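Speaker notes — "The friend who keeps score"
Evening talk for parents, school library, 36 chairs booked. Start at half past six, finish before eight because of the key.

Opening

Good evening and thank you for coming. My name is Bontu Negussie. English is my third language, so if I use a word in a strange way, please raise your hand and I will try another one. (Wait. People usually smile here. Do not hurry.)

I want to talk tonight about a small problem. It is a friendship between two children in which one child is always counting. Who invited whom. Who shared the crisps. Who said sorry the last time. The children do not hit each other and they do not shout, so we adults often miss it.

The story of the notebook

My son was nine years old when he became close with a boy from the next street. I will call him R. They were together every afternoon. In April I found a notebook under my son's pillow, and inside there were two columns, one with his name and one with R's name. Under the names were things like "lent him bike", "let him choose film", "waited for him at gate".

I asked my son what it was. He said, "It's so I can prove it." I asked, prove what? He said that R told him every day that he was behind.

(Pause. Drink water.)

Behind. He used this word as if friendship was a race or a bank loan. My first feeling was anger at R, and I must tell you I kept this anger for some weeks. I was cold to him at the door. I gave him the smaller slice of cake. I am a grown woman and I did that.

What changed my mind was a talk with Gifty Osei, who taught both boys. She told me that R had three older brothers and that in his home everything was divided by turns: the bath, the front seat, the remote control. If you did not remember your turn, you lost it. So R had learned to remember. He brought to my house the skill that worked in his own house.

Why children count

I give two reasons. There are more, but I can speak only about those I have met.

The first is that the child has had too little of something and is afraid. It does not need to be money. It can be attention, or quiet, or being listened to until the end of the sentence.

The second is that the child hears us do it. (Look up from the paper here.) I listened to myself for one month after the notebook. I heard myself say on the telephone, "We had them for dinner two times already, now it is for them to ask." I said to my husband, "I drove yesterday." These are normal sentences. But my son was sitting in the same kitchen. 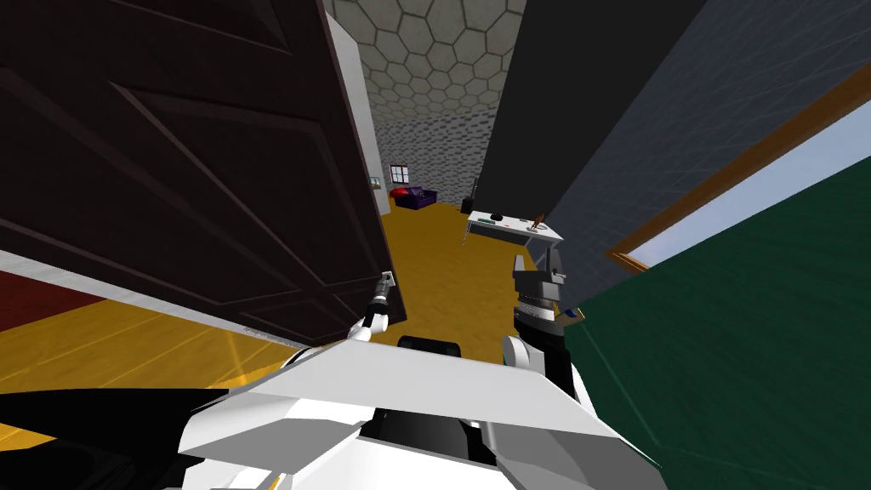 Counting is also not always bad. I would like to be fair to it. When children are small, it is how they begin to understand justice. A child of five who cuts the biscuit with great care and lets the other one choose first is doing something good. The difficulty comes later, when the sum is kept secret and brought out as a weapon. "After everything I did for you" is a terrible thing to hear from a person of nine. It is not much better at forty.

What we tried at home

Please do not write this down as a method. It is only what we did.

I did not take away the notebook. Gleice Dantas, my neighbour, who brought up four children, advised me to leave it where it was and to ask about it from time to time, without any special voice. So I asked, "How is the notebook?" In the beginning he answered with details. Later he said, "Fine." One day he said he had not written in it for a long time.

We also practised a sentence. The sentence was: "I don't want to count today." We said it in the car, we said it while brushing teeth, we said it in silly voices. I wanted it to be ready in his mouth when he needed it.

He used it with R at our back step, and I heard it through the window. R was quiet, and then he said, "Okay, but I'm still winning." They both laughed and went to look for the ball.

(If there is time, tell about the cake — I gave R the big slice afterwards and he asked me what I wanted for it.)

When it is more serious

Sometimes the counting child also threatens. "If you don't give me this, I'll tell the others." Then it is no longer a matter for funny voices. Speak with the school, and speak with the other parent if you can do it calmly. Begin with something you like about their child, and mean it. If you cannot find one thing, wait until you find it before you telephone.

Kevin Ó Dubhghaill asked me last time what to do if our own child is the one who counts. I answered badly then, so I have thought about it since. I would say: give this child something that cannot be paid back. Sit on the bed for ten minutes and want nothing. Do not mention it the next day.

Questions

Ask people to say only the first letter of children's names. Keep answers short. If the question is about sisters and brothers, say that Gifty will speak about it next month, and leave the sign-up sheet on the table beside the tea.

Remember to thank Gleice for the cups.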